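The Lid Case

The evaluation licence for Mundus ran until the end of January. Mayu Hoshino installed it at ten past eight in the morning, read the release notes twice and entered the seat number on the form. The form had 42 lines. Line one asked what the product was for.

She wrote: simulated kitchens, for testing arm controllers before they are put on real arms. Stililbridge sold it by the seat. The vendor's sheet promised 3000 hours of support material, most of which was a video of Man-sik Bang talking about friction.

Shota Shimada wanted an answer by the end of the month. Shimada the firm made hinges and, for the last two years, had made a controller called Haris as well. Haris had never been near a kitchen. Its only customer had asked whether it could be.

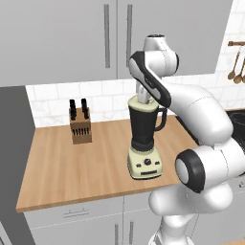

Line nine asked for the hardest object in the library. Mayu chose the blender. A mug forgives a bad grip and so does a box, but a blender is tall and carries its weight low, and its shape invites the arm to hold it in the wrong place. She loaded Haris, set the grip force to the default and started the first run at nine.

The first run failed on approach. The second failed on contact. On the third, Haris closed its fingers on nothing and reported success, and she noted this under Defects, then moved it to Controller Defects, then telephoned Yasuo Onishi, who had written that part.

"What did it say exactly?" he asked.

"Grasp complete."

"It says that when the fingers stop moving."

"They stopped because they had met each other."

There was a pause on the line. "Put it down as ours," he said.

She put it down as ours. Run 19 was the first to finish without a warning of any kind, and she did not trust it, so she ran it again with the same seed and got the same numbers to the last digit. Repeatability went down as good.
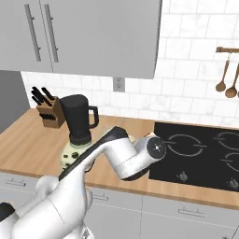

The pricing took up lines twenty to twenty-six. Seats could be shared but not moved between sites, and Shimada had two sites with a car park between them. Mayu wrote to Stililbridge asking whether a car park made two sites. While she waited she went back to the layout, which was the part she expected to complain about and could not. The blender stood directly to the right of the knife block, its loop handle facing the open counter and the cooktop beyond. Anyone who cooked would have left it like that. Haris, given a free choice of approach, ignored the handle every time and went for the top.

Bang himself answered the email at four. A car park, he wrote, did not make two sites, provided both buildings had the same postcode. They did not. He offered a discount of his own accord and asked how the friction was.

"Plausible," she wrote back. It was the highest grade on the form.

By the evening she had 63 runs in the log. She changed one thing at a time – grip force, approach height, finger width – and wrote each change beside its result in the same dull sentence. Yasuo came up with his coat on and stood behind her chair.

"Is it the lid again?"

"It is always the lid."

"A lid comes off."

"Not in Mundus. I asked. In this model it's one body with the jar."

He thought about that for some time, then took his coat off and sat down.
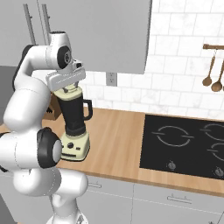

Marcela Beneš

Line forty-two asked whether the evaluator recommended purchase. Mayu left it until last and made tea first. Yasuo read the log from the bottom upwards, as he read everything.

"It can lift it," he said.

"It can lift that one."

"So we buy it and ask them for a loose lid."

She typed: Yes, one seat, main building, subject to a separable lid. Then she opened the controller list, where his defect was still at the top, and turned the screen towards him.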